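Usbridge Animal Advocates to Hold Silent Vigil at County Fairgrounds

Members of Usbridge Animal Advocates will hold a silent vigil outside the county fairgrounds in January, when the Dulano traveling circus is scheduled to return for its winter run. The vigil will begin at 4 p.m. and end before the evening show. Participants are asked to wear plain dark clothing and to leave drums, whistles and megaphones at home.

The decision follows a vote at the fall general meeting, where members reviewed the results of last year's petition. The petition gathered 1,315 signatures from residents and asked the county to end the lease of public land to shows that use elephants and big cats. The county board accepted the petition but has not yet placed the matter on its agenda.

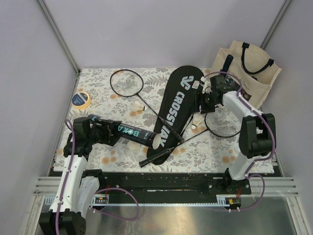
Berhanu Tilahun
Outreach Coordinator

Under the terms of our permit, the vigil must remain on the sidewalk along the north side of Berhe Avenue. The fairgrounds driveway and the bus stop are to be kept clear at all times. Six marshals in yellow armbands will be present, and members should direct any questions from the police or the public to them. Please do not engage in arguments with ticket holders, many of whom will be attending with children.

Printed signs will be provided. Members who prefer to bring their own should submit the wording to the office beforehand – signs naming individual circus employees will not be accepted.

Mhairi Guthrie, who chairs the legislative group, will deliver a written request to the county clerk on the morning of the vigil. The request asks for a public hearing on the lease, which comes up for renewal this year. Copies are available at the front desk.

A training session for first-time participants will be held in the upstairs meeting room at 6 p.m. on the evening before the vigil. Attendance is required for anyone who has not taken part in one of our public actions. The room holds 52 people, and places should be reserved through the office.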